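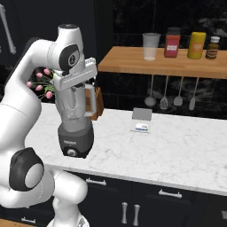
## Unit 6: Short-Time Duty and Motor Heating in Small Appliances

These notes cover the thermal behavior of universal motors run for short periods. Read them before the Malleck bench session. The worked values use the course motor (Wekovport type, brushed, series wound). A household blender is the usual case: high speed, high losses, small frame, and a run time measured in seconds.

### 6.1 Where the heat comes from

Input power splits into shaft output and losses. For a series motor the losses are:

- copper loss in the field and armature windings, proportional to the square of the current
- brush contact loss, close to proportional to current
- iron loss, which rises with speed and flux
- friction and windage, which rise steeply with speed

A thick load slows the shaft and raises the current. Copper loss goes up and the shaft-mounted fan moves less air, so the winding heats faster for both reasons. A stalled motor is the worst case – full locked-rotor current and no airflow at all.

### 6.2 Single-body model

Treat the motor as one mass with heat capacity C (J/K) and thermal resistance R (K/W) to the room. With constant loss P, the temperature rise is

θ(t) = P·R·(1 − e^(−t/τ)), where τ = R·C

For t much smaller than τ, this reduces to θ ≈ P·t/C. The resistance drops out. Cooling vents make little difference during a very short run, but they set the length of the rest period that follows.

Cooling from a rise θ₀ with the power off:

θ(t) = θ₀·e^(−t/τ₂)

Note that τ₂ is longer than τ. The fan is not turning, so R is larger. Many students use one time constant for both parts of the cycle and get rest times that are too short.

### 6.3 Worked case

Take C = 1340 J/K and a winding rise limit of 80 K. Find the loss that reaches the limit in 340 s, ignoring heat lost to the room.

P = C·θ/t = 1340 × 80 / 340 = 315 W

This is the adiabatic result. The real motor sheds some heat during the run, so it will tolerate a higher loss than this over the same time. Repeat the calculation with C = 1660 J/K (heavier stator) and compare the two values of P.

### 6.4 Limits of the model

The winding and the iron are not at one temperature. Under a sudden overload the copper runs ahead of the core, and a sensor mounted on the stator stack reads low. A two-body model (Zúñiga form, Appendix B) handles this with a second resistance between copper and iron. Use it for any overload shorter than 34 s.

Brush temperature is outside both models.

### 6.5 Measuring the rise

1. Record the cold winding resistance R₁ and the room temperature T₁.
2. Run the motor at the set load for the set time.
3. Switch off, disconnect, and take the first hot resistance reading as soon as the shaft stops.
4. Take further readings at equal intervals and extrapolate back to the moment of switch-off.
5. Compute T₂ = (R₂/R₁)·(234.5 + T₁) − 234.5 for copper.

Use four-wire leads. Keep the armature in the same position for every reading, or measure the field winding alone.

### Before the next unit

Complete problems 2, 3, and 7 from the Wukport set. Problem 7 needs the separate cooling constant from 6.2. Bring the plotted extrapolation on graph paper or as a printout.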